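Sim household notebook, Muklow bench
October, opened 9:40

Carrying on from the last entry. The draft rules for simulated household runs came back from the Kostitz side with comments, most of them fair. I'm using this entry to work through the ones that touch on scene setup, floor clearance and the start pose, with the bedroom scene open while I write. Section numbers are from our draft.

2.1 Scene freeze. Agreed as written. Once a batch is launched, the scene file doesn't get touched, even to fix a bad texture. If a fix is needed, close the batch, bump the scene version, start a new one. We lost most of a day in the spring to a batch where somebody corrected a friction value halfway through and the first and second halves couldn't be compared. The version string goes in the run header and in the log name, both places.

2.2 Episodes per batch. Kostitz wants 300 for everything. I'm fine with 300 for the pick tasks. For the tidy-up tasks the last full batch was 190 because we ran out of the night, and I'd like the rule to say what to do with a short batch instead of pretending it won't happen. Proposed text: a short batch may be reported with its real episode number next to every rate. It may not be topped up later from a different build.

2.3 Floor clearance. This took up most of the comments. Our draft said "the floor within reach shall be clear at start." Kostitz asks what clear means. Good question, since half the point of these scenes is that things are lying on the floor.
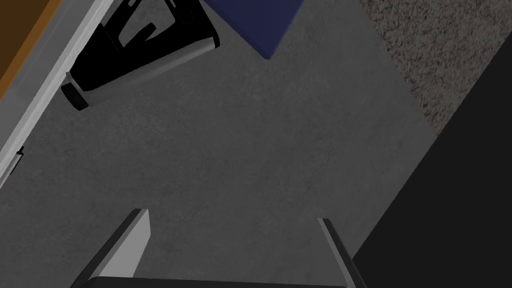

What I want is three classes, set in the task file before the run. Target: the thing the task asks for. Bystander: anything else that can move. Fixed: furniture, walls, anything the solver won't shift. Contact with a target is allowed. Contact with a bystander is logged and doesn't fail the run unless it moves more than the limit. Contact with a fixed item above the force limit ends the run. The limit values stay in the appendix so they can change without reissuing the whole document.

An appliance on the floor is a bystander unless the task names it. A rug or mat is fixed for now. I know that's wrong for a thin mat, which would slide in a real room, but the contact model on thin flat things is poor and I'd sooner write down that we don't simulate it than get numbers out of it.

Note for the appendix: when the fingers are close to the floor the wrist view loses a lot to whatever large dark thing is next to them. The labeler shouldn't have to decide a class from the wrist view alone. Add a line saying class comes from the task file and never from the image.

11:15. Reran the start pose checks on build Arain after the update. Arain is the build with the new joint damping. One check failed and it was my own mistake, an old pose file in the config folder. Moved it out. Passed after that.

2.4 Start pose. Draft says both arms start at home. The comment asks whether home means joint home or a pose chosen for the room. It has to be joint home. If home depends on the room, then nobody can compare the tidy-up task in the bedroom with the same task in the kitchen. If joint home puts an arm into furniture, move the robot base and record the new base position. Don't bend the arm around the problem.

2.5 Two arms. New clause, wasn't in the first draft. When a task only needs one arm, the other one still has to be accounted for. Either it's parked and locked, or it's live and its contacts count like any others.
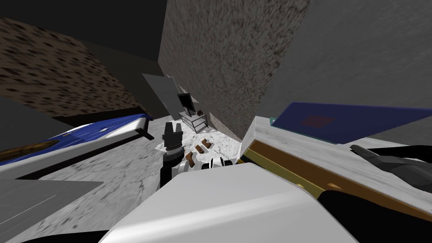

My preference is live. A parked arm makes the numbers look better than they should, and the Cellisum reviewers picked that up last time in their written notes. Locked is all right for debugging, but a locked run gets an L at the end of its name and doesn't go into a results table.

Also for 2.5: a finger sitting low over a tabletop needs its own log line even when there's no contact force. I'm calling it a near contact. Threshold to be agreed. I've been using 54 millimeters because that was in the old script, and I can't find where it came from. Somebody chose it before my time. Leave it in, mark it provisional, ask Kostitz what they use.

2.6 Small items on the floor. The rule needs to say they're spawned at fixed positions from a seed and that the seed is logged. Right now the seed is only logged if the verbose flag is on. Made a ticket. Until that's closed, verbose stays on for every run, including short tests. Disk space is not a reason to turn it off, ask me and I'll clear some.

Small items that fall through the floor or shoot off at the first step: discard the episode, keep its log, report how many were discarded. This was already practice here but wasn't written anywhere, and the new people were each doing it their own way.

1:30. Back from lunch. Went through the head view from the Arain runs to see whether 2.7 (visibility) can be met at all.

2.7 as drafted: "the target shall be visible in at least one view at start." Kostitz wants "unobstructed." I don't think we can promise that. The robot's own casing takes up a good piece of the head view and the arms take more. Counter-proposal: the target has to be visible in at least one view by a pixel threshold, and the robot's own body is never edited out to get there. I have seen people hide the body mesh for a cleaner image. Put it in plainly: don't.

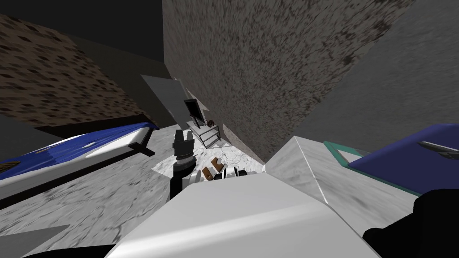

Head view, bedroom scene. Arm up near the middle, small items on the floor past the casing, stand with the screen farther back.

The threshold should be on the target alone. If it's set on a cluster, a task can pass because its neighbors are easy to see. Took me roughly an hour to find that our checker was doing this. It's fixed in my branch, not merged.

2.8 Stopping a run by hand. Keep as is. Whoever stops it writes why in the log at the time, one sentence is enough. "Looked wrong" is accepted but please add what looked wrong.

To do before the reply goes out:
Move limits to the appendix.
Write the near contact definition.
Merge the checker fix and rerun the visibility pass on the bedroom scene.
Ask Kostitz about the 54.
Check that the L suffix doesn't break the plotting script. It did with the old D suffix.

4:50. Visibility pass is running on the merged checker. Reply text is in the shared folder, clauses 2.1 to 2.6 done, 2.7 waiting on the pass.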